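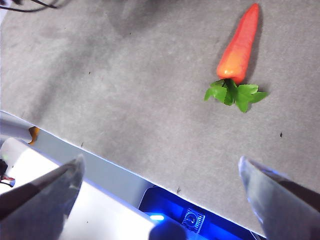 Dropping the wrist camera during training: a small result

I have spent most of September on a question that I expected to take a week. Our policy for the plate task gets two camera views, one from the wrist and one fixed beside the workspace. When it fails, it usually fails in a way that suggests it is ignoring the fixed view. I wanted to know whether hiding the wrist view for part of training would change that, and whether the change would be visible in task success or only in the diagnostics.

The short version is that the diagnostics moved a lot and the success rate moved by one trial. I am writing it up because the second fact doesn't cancel the first, and because I would like to be able to find the details again next year.

The task

There is a plate on the table with a toy carrot on it. The arm has to take the carrot off the plate, put it down on the work surface, then pick up the plate and stand it in a free slot in the dish rack. An episode counts as a success only if both parts are done and the plate stays up when the arm lets go. There is no partial credit in the headline number, although I log the two parts separately.

The first half is easy. The carrot is bright, it contrasts with everything near it, and a sloppy grasp still works. The second half is where the policy loses episodes. A shallow plate has to be taken by the rim, and once it is held, it blocks a good part of what the wrist camera could see of the rack. The information about which slots are free is then mostly in the fixed view.

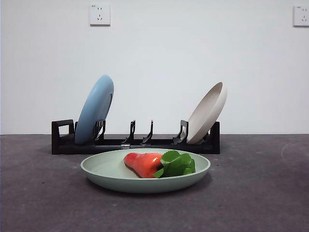
The slot choice matters more than I assumed when I set the task up. With other plates already standing in the rack, the target has to land in the gap between them, and plates that lean toward each other leave less room at the top than the base of the rack would suggest. A policy that has learned "move to where the rack was last time" will do well until the existing plates are moved. I move them between trials, following a fixed list of layouts so that every model sees the same ones.

What I changed

The baseline is Drernar, our ordinary two-view policy. Each view goes through its own encoder, the tokens are concatenated with the joint state, and a transformer predicts a short chunk of actions. Nothing in it is unusual. Training runs in Kalleso, which is the in-house codebase, and the demonstrations were all teleoperated on the same bench.

The dataset for this experiment is 3,906 training windows cut from those demonstrations. I used the same windows, the same seed and the same number of gradient steps for both models.

The masked variant differs in one respect. For a random subset of windows, the wrist tokens are replaced by a learned embedding that stands for "no image." The replacement covers a contiguous run of timesteps instead of single ones. I tried independent per-timestep masking first and it did nothing measurable. The model simply carried information across from the neighboring timesteps, which are nearly identical, and the loss curve sat on top of the baseline's. With contiguous runs the action loss goes up early, stays above the baseline for a long stretch, and then closes most of the gap.

I did not mask the fixed view. Amirul Menon argued that I should have trained the mirror-image model as a control, and he is right. It is on the list. The reason it wasn't done this time is that the fine alignment at the rim is so dependent on the wrist camera that I did not expect the mirror model to tell us anything we don't know, but that is an expectation and I have been wrong about these before.

How I measured reliance on each view

Success rate is a poor instrument for this question, so I used a swap test as well. Take a recorded episode, run the policy on it offline, and at each timestep replace one view with the same view from a different episode at a similar stage. Then measure how far the predicted action chunk moves. If swapping the fixed view barely changes the prediction, the policy isn't using it.

Matching the stage is the awkward part. Matching by elapsed time doesn't work, because the operators paused at different points. I matched on gripper opening and end effector height, which is crude but keeps "about to grasp the rim" from being paired with "carrying the plate." There are leftover mismatches near the release. I looked through a sample by hand and left them in, as they affect both models equally.

For the baseline, swapping the fixed view produced small changes throughout the episode, including during the carry, where I had hoped to see large ones. Swapping the wrist view produced large changes everywhere. So the suspicion was justified: the baseline places the plate mostly on whatever the wrist can still see, plus a strong prior from the joint state.

For the masked model, the fixed-view curve rises sharply as soon as the plate leaves the table and stays high until release. During the carrot phase it looks much like the baseline. I find that pattern reassuring. The mask was applied without regard to stage, so the model worked out for itself where the second view is worth reading.

Trials on the arm

Each model got 10 trials, with the same layouts in the same order. I alternated between models so that any drift in lighting or calibration would be shared. Halliday, our trial logger, records the outcome and I enter the failure type before resetting.

Baseline: 6 of 10.
Masked: 7 of 10.

A difference of one trial at this sample size means nothing, and I would ask anyone citing this post not to describe it as an improvement. What I think is worth reporting is the way the failures are distributed. The baseline's failures were mostly at the rack: the plate arrived in the wrong place, touched a neighbor, and either tipped or was pushed in at a bad angle. The masked model's failures were all at the plate. It took the carrot off without trouble, came down to the rim, and failed to close on it properly.

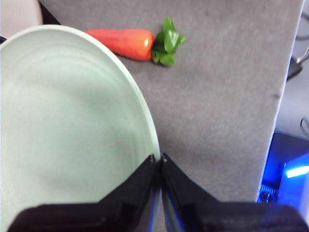 Wrist view: fingertips at the rim of the plate, carrot on the gray surface beyond it.

In other words, the mask bought better placement and paid for it with a worse grasp. This is plausible. The rim grasp needs precision that only the wrist view can supply, and I spent part of the training budget asking the model to manage without it. The carry is the stage where that practice is useful. Applying the mask everywhere was the simple choice and it is probably the wrong one.

Things I checked that turned out not to matter

Resolution of the fixed view. Doubling it changed neither the swap curves nor the offline loss. The slots in the rack are small in that view, but evidently they are resolvable.

Encoder sharing. I ran one baseline with a single encoder for both views. The swap curves were slightly noisier and otherwise the same.

Color. I had wondered whether the masked model was keying on the colors of the standing plates, given that the demonstrations used a small set of dishes. Converting the fixed view to grayscale at inference made the predictions worse for both models by a similar amount, so I can't separate color from general distribution shift. Treat that one as unresolved.

Where the blue light from the base falls. It gets into the wrist view at low positions and I half expected the model to use it as a position cue. Painting over that region of the image offline had a negligible effect on the predicted chunks.

What I would do differently

The obvious next version masks the wrist view only after a grasp has been confirmed by gripper opening and motor current. That keeps the full wrist signal for the rim and forces the use of the fixed view during the carry. It also adds a hand-written rule to a method whose appeal was that it had none. A softer option is to sample the mask in proportion to how much of the wrist image is occluded, which could be estimated without labels from frame-to-frame change while the arm is moving - a held plate stays nearly still in the image while the background slides past. I have a rough implementation and the estimate is noisy but usable.

I also want more trials per model. Ten is what fits in an afternoon with manual resets, and the reset is the slow part: carrot back on the plate, plate back to its mark, standing plates moved to the next layout. The group at Fultness has been using a paired design with early stopping for this kind of comparison, and I intend to copy it before running the next round.

Finally, the swap test should have come first. I trained several variants and ran them on the arm before I had any offline measure of view reliance, and the trials from that period are nearly useless because I didn't know what I was looking for. The swap test takes minutes. It would have ruled out per-timestep masking before I ever loaded it on the robot.

The matching code for the swap test needs cleaning up before I put it anywhere public. If you want it in its present state, write to me and I will send it with the list of known problems.

Get new posts by email. No more than one message per post, unsubscribe at any time.

Contact | Archive | © All text and photos by the author | Back to top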